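Ticket: Prilari player drops subtitles in the second half of the anthology western "Quiroga"
Status: open, waiting on Wuvex
Priority: 4

Opened by customer, evening. Says the English subtitles vanish when the third story starts and never come back. Has restarted the app. Says the film is slow enough without having to guess at the Spanish dialogue.

First reply from Wuvex support told him to check his internet connection. I don't see how a bad connection takes out the text and leaves a perfect picture, but he checked it anyway. No change.

Tested here on a Starnutel box, app version 8. Subtitles stopped at line 3,243, same spot he gave. Tried again from the start, same spot. Tried on a laptop in a browser and got the full track to the end credits. So the subtitle file looks fine, whatever the Wuvex note says about "possible studio error." I'd like to know who looked at the file before writing that.
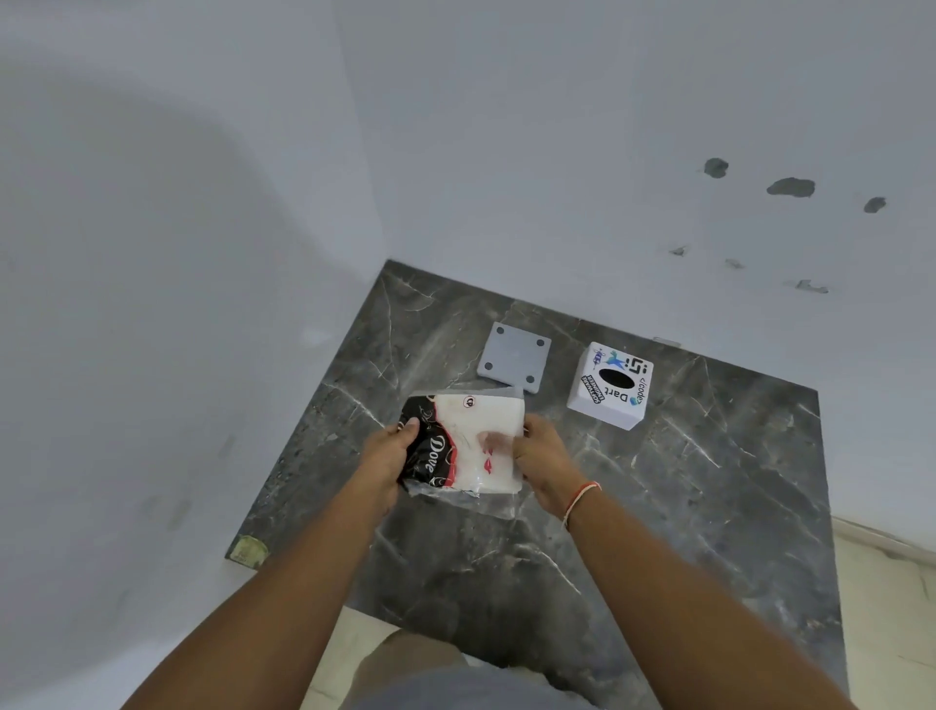 Does clearing the app cache bring the subtitles back?

Only until the next time the film is paused. After a clear, the third story plays with text, but pause it once and the track is gone again. The help page still lists this as the fix.

Update, 8 p.m. Wuvex now says the new build of Prilari solves it. Installed it on the same box. The subtitles got past the old spot, then quit in the fourth story during the stagecoach argument. I would call that a later failure, and I'm not closing the ticket on it.

Update, next morning. Customer asks if he can have his rental fee back. Seems fair to me, given that he has now sat through the first 2 stories more often than the director probably has. Sent the request to billing.

Workaround for now: watch in a browser, or switch to the dubbed track. The dub is poor and the old prospector sounds like he is reading a parking notice, but it plays through.

Still needed from Wuvex: the player log from their own test, and the model of box they used. They say they "could not reproduce." They haven't said what they tried it on. Leaving open.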